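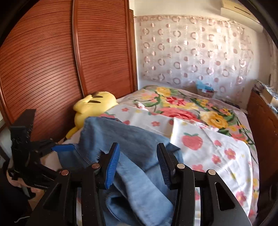
Leaving the Joint District: What Skulville's Withdrawal Would Mean for Allport and Stakum

Project report, Local Government and Policy

1. Background

Skulville, Allport and Stakum have shared a joint services district since before any of us were born. The district runs the buses, the water plant, trash pickup and the fire dispatch center. Each town sends members to the district board and pays a share based on population. In the last town election, Skulville voters passed a measure telling their council to begin the withdrawal process. The measure did not say what would replace the services, and the council has not published a plan.

Our project asked what would change for residents of the other two towns if Skulville leaves. Most of the public debate has been about Skulville's own tax bill. Much less has been written about the towns that would stay.

2. What we did

We read the district charter, the last two annual budgets and the minutes of the board meetings held after the vote. We also sent a short survey to households in Allport and Stakum and got 46 replies. The replies are not a random sample. We left forms at the two libraries and people chose whether to fill them in, so we use them for opinions only and do not draw percentages from them.

We asked the Skulville council for an interview and did not get one.

3. Water

The water plant is on Skulville land, next to the Tuhumury reservoir. The charter says the plant belongs to the district but the land under it is leased from the town. The lease runs for 40 years and has a clause that lets either side reopen the terms if the membership of the district changes. We think this clause is the most important sentence in the charter, and we found no discussion of it in the minutes.

If Skulville reopened the lease, it could ask for a higher rent, and the cost would be passed on to water customers in Allport and Stakum. It could not simply shut the other towns off. State law requires notice and a hearing before a public water supply is changed. But a long argument over rent would make it hard for the district to borrow money for repairs, and the pipes on the Stakum side are already overdue for replacement.

4. Buses

The main bus line starts in Allport, crosses Skulville and ends in Stakum. There is no other direct road. Buses could still use the road after a withdrawal, but the stops inside Skulville belong to the town, and the charter does not say if the district could keep using them. A through service with no stops in the middle would lose the riders who now get on there, and those fares help pay for the early and late buses.

Several people wrote on the survey that they work in one town and have children in school in another. They saw the bus as the main issue and hardly mentioned water.
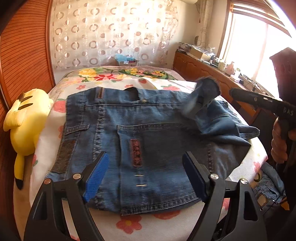
One Stakum resident wrote on the back of the form that we were asking the wrong question. Skulville had been outvoted on the board for years, the resident said, and if the other two towns had given way on the bus fares there would never have been a ballot measure. "You can't run a partnership where the same town loses every time and then act surprised."

We went back to the minutes after reading this. The votes on fares did go against Skulville, with Allport and Stakum on the same side - but on capital spending Skulville was usually in the majority. The comment is fair on fares and less so on the rest.

5. Options

The first option is a service contract. Skulville would leave the board but pay the district for water and buses at an agreed rate. This keeps most things running, although Skulville would have no vote on the services it buys.

The second is to change the voting rules so that fares and water rates need the consent of all three towns. This could bring Skulville back in. It would also make every rate change slower, and one town could block a needed increase.

We prefer the contract as a short-term step, with the lease settled first. The current timetable puts the lease talks last, after the May budget hearing.

6. Limits of this report

We did not look at fire dispatch or trash pickup in any detail. The budget tables combine them with office costs and we could not separate the numbers. We also did not survey Skulville households, and a follow-up project should start there.

Last updated: 23rd April

Contact the project group | Copyright the authors | Back to top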